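Gunvor Brekke started at Abugri as a lab technician and now runs the sessions in which people teach the company's two-arm robots by remote control. She spoke with us on 25 November 2025, between shifts.

Her operators work with a pair of leader arms, light copies of the robot's own arms that they hold and move. The robot follows. Everything the arms do is recorded along with the camera views, and the recordings are used to train a model that later tries the task alone.

"People expect it to feel like a video game," Brekke said. "It's slower than that. You can't feel the part in your fingers. You have to look, and then you have to learn where to look."

Small parts in pegboards are a common exercise at Abugri. Brekke said new operators nearly always come in too fast on the last inch. 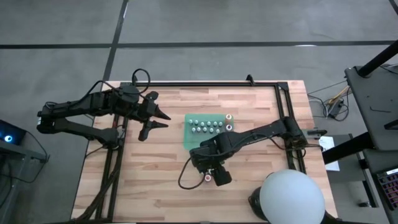
"I tell them to stop above the board and hold still before they go down," she said. "That pause goes into the data too, so it has to be a short one. If you hang there for a long time making up your mind, the robot will learn to hang there."

She keeps a target of 90 good recordings before a task goes to training. For the latest peg task the team ended up with 326, mostly because Elikem Quaye, who trains the models, asked for more starting positions. Brekke didn't argue. "Elikem sees what the model does with it. I only see what the hands do."

Bad takes are marked and kept. A dropped part that gets picked up again can be useful, she said, if the recovery is clean. A take where the operator was tired is harder to spot, and she has thrown out whole afternoons.

Sessions run in short blocks with a change of operator in between. Fitriani Nasution, the longest serving of them, can switch from pegs to bottles without a warm-up. Most can't. Bottles tip over, and an operator has to decide whether to set one upright or pick it up as it lies.

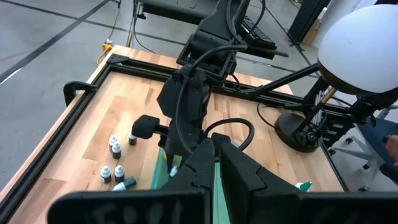 "Both are fine," Brekke said. "What I don't want is one person doing it one way and the next person the other way with no note about it. We had that in March and it cost us a lot of work."

She now writes a half-page guide for each task. It says which arm goes first, where the other arm waits and when to give up on a take. Operators may change the guide, but only between blocks.

Asked what she would like to have next, she named better feedback in the leader arms, so that the operator can tell when a grip is too hard. "Right now we go by eye," she said. "You get good at it, but it takes weeks."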